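Sponge storage under a small shelf, sort by color or not?
Home & Cleaning > Storage and Organizing

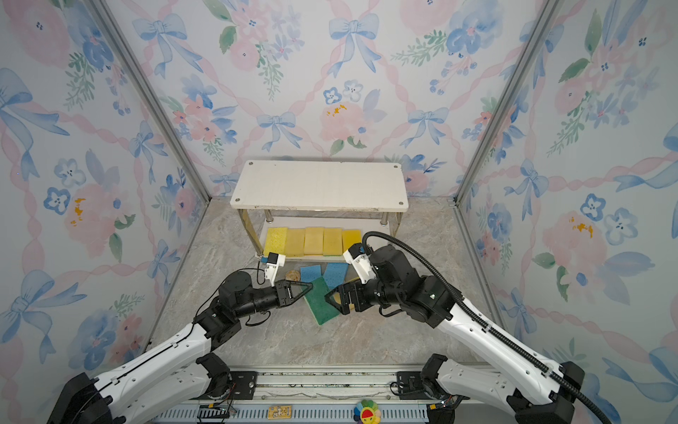 Original post
dumari_43
Posted 7:43 pm

Trying to get the sponges in order. I have the two-tier white shelf with the chrome legs and I'm using the lower tier for the yellow ones, five in a row standing up. The light blue ones and the green scrub sponge are still on the floor in front. Do I put them in the same row or keep the colors apart? Top board is staying clear for now.

Reply 1
Goodwin60
Keep them apart. Yellow for dishes, blue for counters, green scrubber for pans. If they all go in one row somebody will grab the wrong one.

Reply 2
sostley_shelves
I don't agree. It's a handful of sponges. Put them all on the lower tier and be done with it. Color coding only works if everyone in the house follows it, and in mine they quit by July.

Reply 3
Goodwin60
Mine has gone on for 2 years with three kids. Write it on a card and tape it to the shelf.

Reply 4
C. Sotiropoulos
Standing them on edge is right, they take up less width that way. I would lay the green one on the top board with the scrub side up. Are the yellow ones all from the same pack? A couple look paler than the others.

Reply 5
dumari_43
Different packs. The brighter ones came from Dorimton and the pale ones were already in the drawer. Same size as far as I can tell.

Reply 6
sostley_shelves
Nice wallpaper by the way. Roses and blue bows, my aunt had something close to it in her hall. What are the yellow-orange spots on it?

Reply 7
dumari_43
Paint. I haven't tried to get it off.

Reply 8
Goodwin60
Test a corner first, some papers lose their print if you rub them. And don't use the green scrubber on it.

Reply 9
dumari_43
OK. Going with yellow on the bottom, blue and green on top. Will see how long it lasts.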